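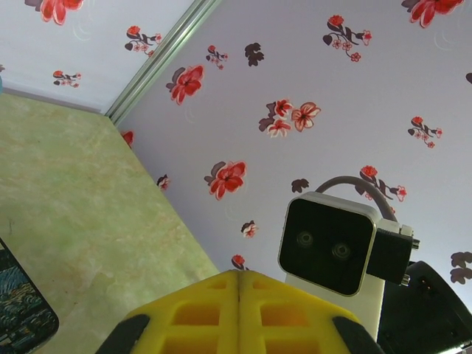

Small Lockable Tins and Lidded Storage Boxes: Frequently Asked Questions

Droreck Home Storage, product support
Maintained by Matvii Zinchenko. Last revised 09/01/2018.

Print this page | E-mail this page

General

What does this page cover?
Hinged metal tins with a front latch, the small padlocks used on them, and plastic storage boxes with snap-on lids. Wallpaper and mats used in storage corners are covered at the end. Fire-rated boxes, cash boxes with a built-in lock and anything with a combination dial are on the Castellanos page.

Is a tin with a padlock secure?
No. The sheet metal is thin and the latch can be bent by hand. A padlock on a tin of this size keeps the lid closed and shows that the contents are private. Do not use one for medicine or passports.

Can I keep the tin inside the plastic box?
Yes, if the lid of the box closes without touching the tin. Measure the tin with the padlock hanging in place. The lock adds depth at the front, and most returns for "does not fit" come from measuring the tin alone. Place the tin with the latch side facing a long wall of the box.

Padlocks and keys

Which padlock fits?
The shackle must pass through the latch loop and turn freely. If it has to be forced, it is too thick. The Nalon 2 mm shackle fits every tin we currently sell. Older tins from the December run have a narrower loop and need the lock that was packed with them.

The key turns but the lock stays shut.
Push the shackle in fully, turn the key as far as it goes, then release the shackle. Small locks have weak springs and the shackle may need to be pulled by hand. Do not use pliers on the key. Dry graphite can be used in the keyway. Cooking oil cannot.

Where should the key be kept?
Anywhere other than inside the tin. This comes up often enough to be listed. A key this size is easily lost against a dark surface, so set it on something pale while the tin is open and put it on a ring afterward.

Tin, padlock and key on a pale mat, with the lidded box behind:
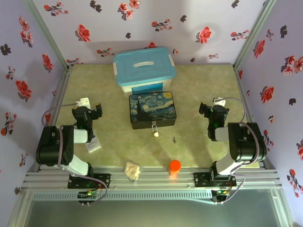

Padlock on the front latch; key lying to the right of the lock and below it.

Can I order a replacement key?
Only for Nalon locks, and only with the number stamped on the lock body. Allow 14 days. Without the number, replace the lock. Nazar Horobets in spare parts handles both.

Tins

How do I clean a printed lid?
Use a soft cloth, slightly damp, then a dry one. Lids with a full-cover picture, such as the blue-and-yellow night-sky design, show scratches sooner in the dark areas. No scouring powder, no acetone, no adhesive labels on the print. If a label is needed, put it on the underside.

How much weight can a tin hold?
The limit for the small tin is 700 g, evenly spread. Above that the hinge begins to pull when the tin is lifted by its lid. It should not be lifted by its lid in any case.

The lid no longer lines up with the latch.
The hinge pin has shifted or one side wall has been pushed in. Empty the tin, set it on a flat surface and press the wall outward from the inside with your thumb. If the loop still misses the slot, the tin is not repairable.

Storage boxes

How is a snap-on lid closed?
Set the lid down level. Close the clip at one end, then the clip at the other. Pressing on the middle of the lid while the clips are open will bow it. On lids with a recessed handle, check that the handle is lying flat before stacking another box on top.

Should the maker's label be removed?
Your choice. It carries the care symbols, so copy those first. Warm the label with a hair dryer on the low setting and peel from one corner. Residue comes off with dish soap.

Are translucent boxes suitable for photographs and letters?
For short periods, in the dark. Translucent walls let light through. Use an opaque box, or put the paper items in a closed tin inside the box.

Wallpaper and mats

Can a box stand directly against wallpaper?
Yes, with a gap of 25 mm. Contact leaves rub marks, and they show most on a light ground such as lavender. A busy floral pattern hides small marks but does not prevent them.

Which paper is used for lining a corner or the walls of an alcove?
Any paste-the-wall paper. Start at the back, run the pattern outward to both sides and accept a mismatch at the front edges. Modatton lining paste has given us no trouble with red or purple inks.

Does the mat matter?
It should be plain and lie flat. A pale mat makes keys and paper tags easier to find. Trim it to the floor of the alcove with a straightedge and a new blade. Do not glue it down.

Print this page | E-mail this page

This site uses cookies to remember your language and basket. By continuing to browse you accept their use. Cookie settings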